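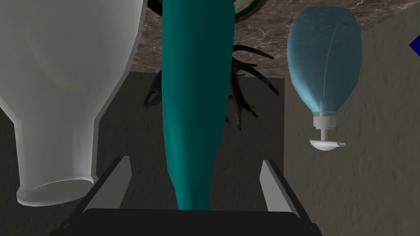 Ansicht der Handkamera in der Simulation, Greifer offen

holtance_nutzer
Guten Abend zusammen, ich komme mit der Griffplanung nicht weiter und hoffe, jemand hat das schon gesehen. Oben ein gerendertes Bild aus meiner Simulation. Zielobjekt ist das längliche blaugrüne Teil in der Mitte. Der Planer (Ametti, Version vom September) liefert mir 90 Kandidaten, aber nach der Kollisionsprüfung bleiben nur 5 übrig, und diese 5 greifen alle ganz oben, wo das Objekt am breitesten ist. Ich hätte erwartet, dass er das schmale Ende bevorzugt, weil es fast zwischen den Fingern liegt. Deutsch ist nicht meine Muttersprache, bitte fragen Sie nach, wenn etwas unklar ist.

Kruemelmonitor
Welche Kollisionsgeometrie hast du für das dunkle, verzweigte Ding dahinter? Wenn das eine konvexe Hülle ist, dann füllt sie den ganzen Raum zwischen den Zacken. Dann ist für den Planer dort alles zu.

holtance_nutzer
Es ist die konvexe Hülle, ja. Das war die Voreinstellung beim Import. Ich habe gedacht, für ein Hindernis ist das genau genug.

t_yeoh_fan
Bei Geweihformen ist es das nie. Konvexe Zerlegung nehmen, 12 Teile reichen meistens, neu planen, fertig.

Rhodri Pritchard
Ich bin nicht einverstanden, dass es damit fertig ist. Die große weiße Flasche links steht im Bild sehr nah am linken Finger. Ein Kamerabild sagt natürlich nichts Sicheres über den Abstand in der Tiefe, aber ich würde zuerst den Sicherheitsabstand ansehen. Bei uns in Lundcombe war er auf 12 mm eingestellt, und wir haben lange die Netze beschuldigt.

t_yeoh_fan
Der Sicherheitsabstand würde aber auch die Griffe am oberen Ende treffen. Da ist die Flasche ja genauso im Weg.

Rhodri Pritchard
Nicht unbedingt, das hängt von der Anfahrrichtung ab. @holtance_nutzer, können Sie die verworfenen Kandidaten nach Kollisionspaar ausgeben? Dann müssen wir nicht raten.

holtance_nutzer
Ich habe es gemacht. Von den 85 verworfenen kollidieren 82 mit der Hülle des Geweihs und 3 mit der weißen Flasche. Der Pumpspender rechts kommt in der Liste nicht vor. Allerdings schreibt das Protokoll nur die erste gefundene Kollision auf, also kann die Flasche bei mehr Kandidaten beteiligt sein.

Kruemelmonitor
Setz die Option, dass alle Kontakte gemeldet werden, sonst hilft die Statistik wenig. Und trotzdem erst die Zerlegung.

holtance_nutzer
Mit Zerlegung bleiben jetzt 31 Kandidaten, darunter mehrere am schmalen Ende. Den Sicherheitsabstand habe ich noch nicht geändert. Alle Kontakte melden probiere ich morgen, die Option finde ich in der Oberfläche nicht.

Kruemelmonitor
Die gibt es nur in der Konfigurationsdatei, Abschnitt Kollision.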